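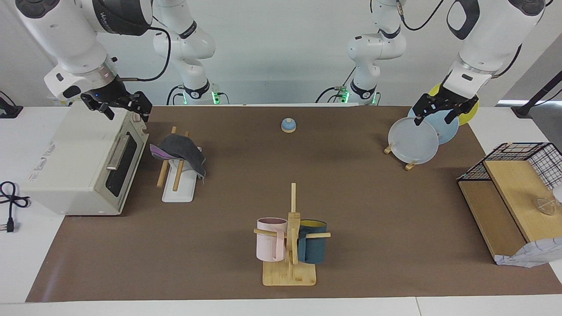 July 8, 2025 — plates

Three plates by the rack pegs this morning: yellow at the back, light blue next, the greyish-white one in front. They overlap, so the front one is the only face fully clear. Pegs are wood, ends just proud of the front plate at the bottom.

Brown surface still on the white table. Edges show on the left, right and near side. Leave it as it is.

Measured the spare rack from Vurnham after lunch. Slots are 2 mm narrower than the listing says. Wrote to Eimear Gilmartin about a return — no reply yet. If they refuse, sand the pegs, 60 grit first, then 300.

Washing-up liquid low. Tea towels in the machine at 1,000 rpm, hung by four.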